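Setting kart tire pressures for a cold morning session

Quick one, I get asked this every race weekend and keep typing it out on my phone in the paddock. So now it's a page. Written for four-stroke rental-style chassis and club karts on slicks. If you run wets, different page, not written yet.

What you need

Low pressure gauge, 0 to 30 psi. Not the one from your glovebox, those are useless under 15.
Hand pump or small compressor.
Tire temp probe if you have one. Nice, not needed.
Notebook. Or tape on the sidepod, whatever survives.

I use an Evuro gauge with the bleed button on the side. Had a Texier before that, fine too, but the hose cracked after two winters. Buy whichever, just use the SAME gauge all day. Two gauges will never agree and you'll chase a problem that isnt there.

Step 1. Set all four in the shade

Kart on the stand, out of the sun. One side in the sun for ten minutes will throw your numbers off, I've seen a full psi left to right from that alone. Let it sit. Go sign on, get coffee.

Step 2. Starting numbers

Cold morning, track temp under 50F: start at 14 front, 14 rear.
Mild: 12 and 12.
Hot afternoon: 10 and 10, sometimes less at the back.

These are for the medium compound our club runs. Check what your tire supplier says first, harder tires want more. Write down what you set. Before you go out, not after.

Step 3. Go out and do laps

Six laps minimum. First two don't count, don't judge anything on them. At Vanddale the long left behind the pits loads the right side so much that the rights come in a lap before the lefts. Other tracks the other way round. Learn yours.

What to feel for:

Grip shows up late, lap five or six - pressure too low.
Good for three laps then goes greasy - too high.
Hops in the middle of the corner - usually too high, but could be seat struts or track width. Fix pressure first, it's free.

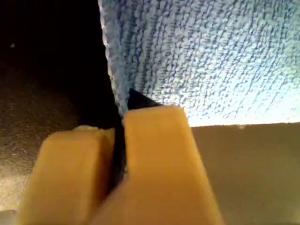

Page last changed: Sunday, November 10, 2024

Step 4. Hot pressures, right away

Come in, gauge out, check before you take your helmet off. Seriously. Pressures fall fast once you stop. Same order every time, I go left front, right front, right rear, left rear.

You want all four close to each other when hot. Doesn't matter that they started different. If the right rear is 2 psi over the left rear, next run start the right rear lower.

Step 5. Change one thing

Half a psi at a time. All four together first, then work on corners. If you change pressure and sprocket and rear width in one go you've learned nothing, and yes I still do this when I'm in a panic before the heats.

Example from March, cold test day. Started 14 all round, slow to come in. Went to 15 and the kart woke up on lap three. Went to 16 and it was great for two laps then awful. Back to 15, done. Boring but that was it.

Qualifying vs race

Short qualifying: go up a bit, 1 to 1.5 psi over your race setting. You need the tire on right now and don't care about lap 9.
Long race: start lower and be patient. You will get passed on lap one. Then they start sliding and you get it back, mostly.

Valve stuff

Caps on, always. Grit gets in the valve and it leaks slow, and you think the setup is wrong. Spit on the valve and look for bubbles if one tire keeps dropping. Cores are cheap, get the Brusora pack or any other, and carry the little core tool. Bead leaks: soapy water round the rim, same idea.

New tires

Scrub them in. One easy session, build speed over four or five laps, then let them cool all the way down before you push. Start them half a psi lower than your old set. Don't compare lap times between new and old while you're still sorting pressures, you'll fool yourself.

If you only remember one bit

Same gauge, in the shade, write it down. Most people in our paddock skip the writing down and then ask me what they ran last month. I dont know what you ran last month.

Rear axle and track width is on the next page, half finished - the front end part is OK to use.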